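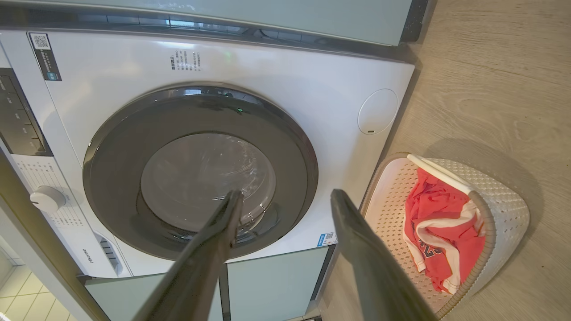

Flarard F2 Long-Finger Gripper

The F2 is a two-finger parallel gripper for mobile arms that work in homes, laundries and small kitchens. It is made by Flarard and sold, supported and repaired by Sellirico. We stock it with long flat fingers as standard. Short fingers and curved fingers can be ordered separately.

We keep four grippers in the shop for comparison, and the F2 is the one we suggest first when a customer tells us the job includes doors, drums, baskets and soft items. The fingers are long enough to go into a basket without the body of the gripper meeting the rim, and thin enough to get behind a shirt that is lying flat against the wall of the basket. The pads have a matte finish with a light texture.

Price: $2,635, including one pair of long fingers, one wrist camera bracket and a 2-meter cable. Camera not included.

What we compared it with

Fatima Ajayi ran the F2 against the Skulo three-finger hand and an older suction tool from our rental stock. The job was a laundry job: a front-loading washer built in between cabinets, and a basket on the floor in front of it. She used the same arm and the same controller for all three and gave each tool 20 tries at lifting a single garment out of the basket.

The F2 got 17. The Skulo hand got fewer, mostly because the third finger caught on the basket wall, though it held heavy towels better than the F2 did. The suction tool was not suited to fabric and we stopped early. If your work is mostly boxes or bottles, your results will be different and you should ask us for a loan unit before you buy.

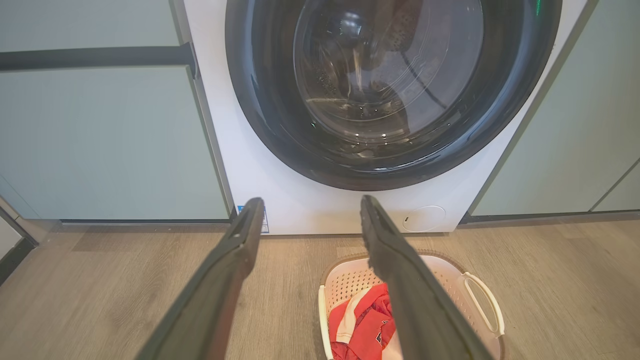 Freya Haslam then went over the recordings to look at camera placement. With the bracket in the standard position, both fingertips stay in view when the gripper is fully open, and there is enough room past them to see where you are going. We tried the high bracket as well. It gives a wider view, but the camera sits further out and is easier to knock on a cabinet handle. For work close to the floor we would stay with the standard one.

Washer doors

A glossy door ring and curved glass both throw reflections, and a depth camera can read them as holes or as surfaces that are not there. Small indicator lights show up twice in the same way, once on the panel and once in the glass. This is a camera matter and the gripper makes no difference to it, but customers ask. Our advice is to plan the approach from the white panel around the door and leave the glass out of the depth map.

For opening the door, the F2 can hook a recessed grip with one finger. Go slowly. The long fingers flex a little under side load, and Gisela Arancibia in repairs sees more bent finger mounts than anything else. Short fingers are stiffer if you mainly open and close things.

Fitting

The F2 bolts straight to the standard Flarard wrist plate. Other arms need an adapter, which we cut to order at our Cáceres workshop. Send us the arm model and a photo of the flange. The gripper runs from the arm's tool power where that is available – if it is not, add the separate supply to your order.

After fitting, run the open and close calibration before you mount the camera. If you change fingers, run it again. Firmware released before May will accept the long fingers but will not save the full opening width, so please update first.

Spares and loans

Finger pads are sold in pairs and take a few minutes to change with the hex key supplied. Finger mounts should come back to us for replacement. Loan units go out for two weeks against a deposit – write to Horacio Ledesma for dates, or to Catalina Ledesma for invoices and shipping.

Page updated 6/8/24

Contact Sellirico | Copyright Sellirico, all rights reserved | Back to top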